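Tenants' Group Questions Praredeck Claims on Table Wear

DOSMONT – Friday, May 12, 2023 – The Dosmont Renters League today asked furniture supplier Praredeck to back up its claim that its tabletops will "look new for a decade" in furnished apartments.

The League surveyed 564 renters in the Langat district. Of those, 58 said they had lost part of a deposit over marks on a table they did not own. Most had been told the surface could not be damaged by normal use.

"We have read the brochure, and we would like to read the test results," the League said in a statement. "So far there is only the brochure."

Landlord group Oner plans to place 3,000 Praredeck tables in its units starting in August. Its draft lease makes the renter pay for any ring, scratch or dent. The League doubts that both things can be true – either the tables hold up, or the charge is needed.

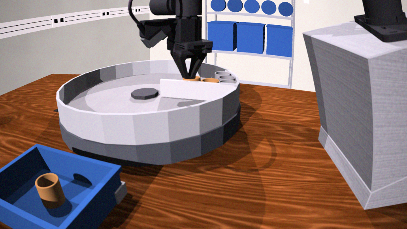
Rendered image: orange cups and a round tray on a wood-grain tabletop.

The League wants the charge dropped from the lease and the full test report made public. It has also asked Oner to wait five months before billing anyone for table wear. Oner has said it will "look at the wording," a promise it also made about carpets.

Renters can pick up a free move-in checklist at the League's Dosmont office.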